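Grasping transparent objects with wrist camera only – anyone reproduced the Reltamix numbers?

kestrel_arm
Has anyone outside the original group reproduced the Reltamix result on clear objects? The claim is that a policy with only a wrist RGB stream, no depth, matches the depth baseline once you add the refraction consistency loss. We reran it in October with the released weights and got a gap of 13 points in favor of depth. Same gripper type, different table.

pvandal
Which depth baseline? If it was the Viletti one, it fills holes with a learned prior and does well on anything upright. That comparison never told you much.

kestrel_arm
Viletti, yes. Default settings, hole filling on.

Frame from our wrist stream is below. The policy input is this view downsampled by a factor of 2.

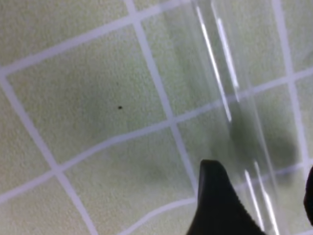 The consistency loss compares predicted background texture inside and outside the object mask, so it needs structure in the background to work with. Our first table was plain gray and the term went nearly flat after 4 epochs. We changed to a surface with a printed grid for that reason. Where the lines pass behind the edges of the clear object they shift slightly, and that offset is what the loss is supposed to pick up. On the grid the gap to depth closed by more than half. I don't consider that a reproduction, given that the paper says background is irrelevant.

Sadia Malik
The paper says background is irrelevant at test time. Section on training data has patterned surfaces throughout. Easy to miss, the sentence is in the appendix.

kestrel_arm
I read that. We fine-tuned on the grid and tested on the grid. When we test on gray with the same weights, the gap comes back.

tolmin
I don't buy the offset explanation. The highlights are a much stronger cue than a few pixels of line shift, especially after downsampling. Long thin reflections along the sides give you the axis almost for free. Did you try with diffuse lighting?

kestrel_arm
Not yet. One overhead strip, fixed.

tolmin
Then you can't separate the two. Moving to the new table also changed contrast against the reflections. Run plain green, same lamp.

pvandal
Agree with tolmin on the control, disagree on the conclusion. We did something close with the Cordeiro encoder and masking the specular pixels cost us very little. Masking the mask boundary hurt a lot.

tolmin
Masked at input or in feature space?

pvandal
Input. Inpainted with local mean.

tolmin
Local mean leaves a smear exactly where the highlight was. The network can still read it.

pvandal
Possible. I would still want to see it fail before I throw the result out.

Sadia Malik
kestrel_arm, are you logging gripper width with each image? In the Flovosus port the width channel was silently zeroed after the config change, and the fingers are in view anyway so training looks normal. It only shows up at closing time.

kestrel_arm
Using the Flovosus port, so I'll check that before anything else. Then plain green under the same lamp, then diffuse. Will post the per-object table when the runs are done.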